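June 15, 2019
By Tala Hattar

Wumpini Tsikata wrote the first songs for "Fuvholm" in December, on a borrowed upright piano, and set them aside for a season. The finished album, her second for the Cusum label, keeps that instrument at its center. Strings enter on only 2 of the tracks, and the drums are played with brushes throughout.

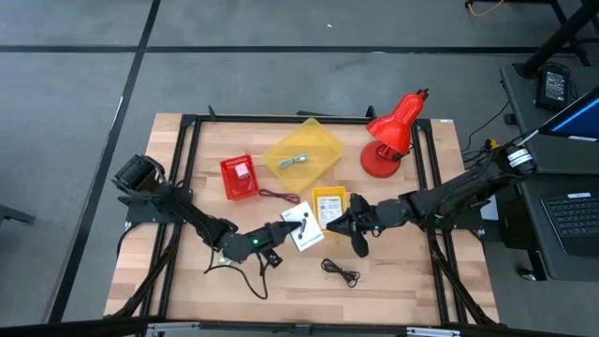
Tsikata recorded most of the vocals in single takes, a practice she adopted after touring small halls with the Ankrah ensemble. "I wanted the breathing left in," she says. Her lyrics stay close to household things: a kettle, a coat, a light wooden table built up from narrow strips of tan and pinkish brown. The closing ballad, "Cevano," lists the contents of a kitchen drawer over four chords.

The album will be introduced at a seated concert for 200 listeners, followed by a larger performance in a hall of 600. Both programs run 90 minutes without intermission. A songbook with piano arrangements is in preparation.
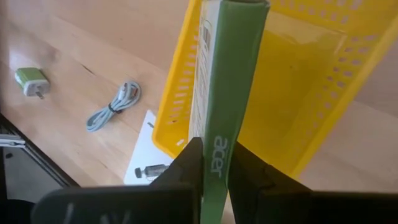 A green Acer box, held upright over a light wooden tabletop.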